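Repainting and Refinishing the Seminar Room: Final Report
Practical Project, Interior Finishes, second year

1. How we got the room

Our group asked for a kitchen. We were given the small seminar room behind the Hanrahan reading room, which has no sink, no oven and no excuse for the grease marks we found on it. The brief was one page long: repaint the walls, do something about the old wood, and stay inside a budget of 1000 dollars. The brief didn't say what "something" meant, and we spent most of the first meeting on that word.

We had 17 working sessions, all in the late afternoon, when the light in there is at its worst for judging color. This matters more than we thought it would, and we come back to it in section 4.

2. The walls

The old walls were a yellow that the building records call cream. We washed them twice, filled the nail holes, sanded, and put on one coat of primer and two of color. The color came off a Torus chart and was picked by vote. On the chart it looks like plain gray. On the wall there is some mauve in it, and the people who voted for gray still bring this up.

Filling was the part we did worst. We had up to 50 holes on the long wall alone, left by a couple of generations of posters, and we started out by pressing filler in with our thumbs. Thumbs leave a dent. Every one of those had to be filled again with a proper knife, and for a week the wall looked as if it had a mild rash. We also underestimated how much a matte paint shows. A matte finish is forgiving about bumps and not forgiving at all about anything small and white.

3. The wood

The wood was in better condition than we deserved. We stripped it with a Pultar gel, which smells like a swimming pool with a grudge, then sanded along the grain through three grits and wiped it down overnight. The stain is a reddish brown. We tried it on scrap first and argued for a lighter one, but the lighter one made everything look like a sauna.

The varnish is gloss, three coats, with a light sanding between. The first coat was bad (dust, one eyebrow hair, a fly) and had to be cut back nearly to the stain. The second and third were brushed on with the windows shut and everybody told to stand still.

What the gloss does well is the grain. Before we stripped it, the wood read as one flat brown. The arches and swirls only came up with the finish on, and we would like to take credit for them.

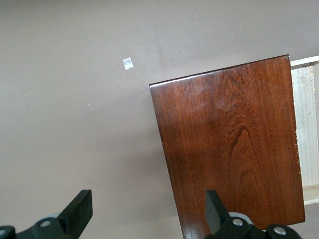
Hervé Chevalier asked at the review why we had gone for gloss at all, given that a satin varnish hides wear and a seminar room gets plenty of it. He said he would have put the money into edges – a harder coat there and a softer sheen on the faces – and that in his experience edges go first and faces last for decades. He also wanted to know if we had tested the stain under the ceiling lights.

We had not. On the first point we think he is half right. Satin would have been more sensible, but it would have dulled the figure, and the figure was the reason we kept the wood instead of painting over it. On edges he is completely right, and section 5 has been rewritten to say so.

4. Light and color

We checked our colors on scrap at four in the afternoon in October, next to the window. Under the ceiling tubes the stain goes redder and the walls go colder, so the two pull apart more than we planned. Some of us like it. If we did it again we would paint a large test patch, leave it up for a week, and look at it at the hours when people use the room.

5. What we would change

Buy the filling knife on day one. Give edges an extra coat. Look for specks while the paint can still be touched up, with a lamp held close to the wall, and write down where they are. Take the tape off sooner.

We would also order less paint. Our estimate came from a worksheet for the Gemer lecture hall, and the remaining cans are in the corridor cupboard, clearly labeled, for any group that wants a gray with opinions.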